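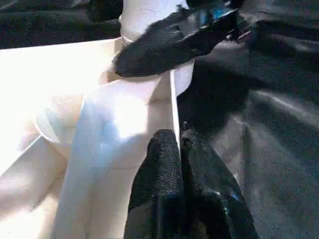
Folded white panels, close up

Peat credits at Ultau – what counts as the baseline?

wgoossens
The Sesell registry has put up the new rules for peatland projects and I can't make the baseline section work for Ultau. The site is 207 hectares, drained in 16 separate blocks. The draft wants one water table figure for the lot. Has anyone had a mixed site accepted?
Ward Goossens

fenrunner
Yes, but under the old rules. We split ours into strata and the verifier was fine with it. Read annex 7 before you redo anything.

bilgin_plots
I'd be careful with that. Annex 7 covers forest on peat. At Bilgin we were told in September that open bog has to use the single figure.

fenrunner
Told by whom? The text says "wooded or formerly wooded". Most of Ultau was planted once.

bilgin_plots
By the verifier, in writing. Formerly wooded needs a map to prove it.

wgoossens
I have planting maps for the northern blocks only. With the single figure we come out at 3194 credits for the first period, and that won't pay for the ditch blocking.

mossledger
Griltuseck buys ahead of issue, if cash is the problem. The price is poor – we turned them down.

fenrunner
Selling early on a disputed baseline is asking for trouble. Send the maps in first.

wgoossens
Will send the northern ones tonight and ask about the rest.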